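4.2 How the towns read their charters

The second archive we used covers town charters, which are shorter than state constitutions and a good deal more cheerful about their own importance. The Gader charter opens by announcing the natural liberty of all persons and gets to the licensing of geese by its second article. Tonitz skips liberty and starts with the geese. Both towns later sent their clerks to Au to ask what the word "inhabitant" meant, and both came home with different answers, which they then defended for six years. 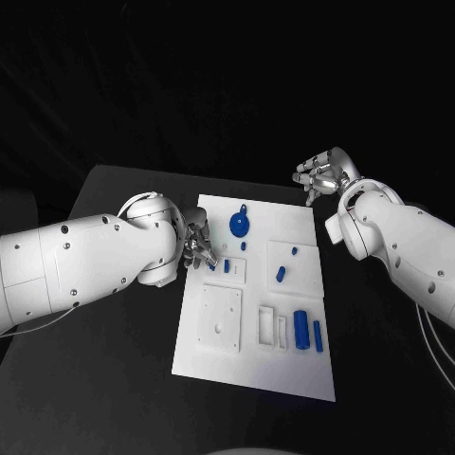

Amendments and Their Authors

Our set holds 1,911 amendments, of which 921 were adopted. The rest failed, were withdrawn, or were adopted by a meeting that later turned out to lack a quorum. We coded the last group as failed, although Skenell went on obeying several of them for a generation and seems to have been no worse off. A charter is supposed to limit what a town can do. In Skenell it mostly limited what people could say out loud at the May meeting.
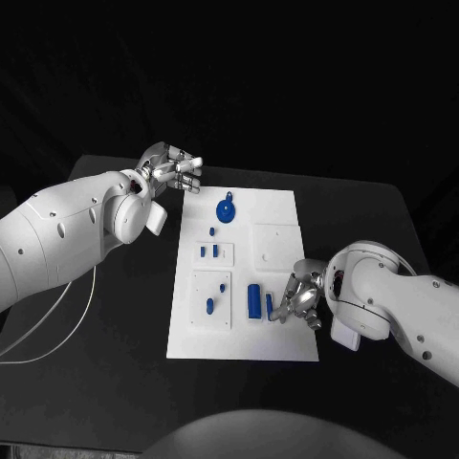 The same pattern holds for the clauses on removing officers. Every charter in the set has one, usually written in the heat of a quarrel with a particular mayor, and you can often work out the mayor's habits from the wording. Gader forbids an officer to "absent himself by boat." Few of these clauses were ever used. They were read aloud with feeling and put back in the drawer.

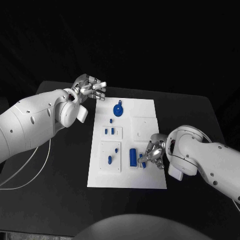 Danylo Shevchuk

I coded the removal clauses, and the choices in this part are mine to answer for. Where a clause named a fault but no penalty, I counted it as advice. Where it named a penalty but no fault (Tonitz again), I counted it as a threat. Two readers went through the same texts separately and agreed on nearly everything except the word "decent," which we dropped from the scheme after a long afternoon.

Our reading differs from the older view that local charters are small copies of the state document. The borrowed phrases are there, often misspelled, but they sit on top of rules about fences, wells and the price of bread that owe nothing to any founder. Section 5 takes up the courts, who had to pretend otherwise.

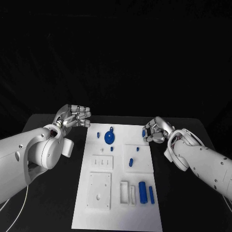 Figure 2. Two robot arms reaching in over a dark table, with blue and white parts on a white sheet.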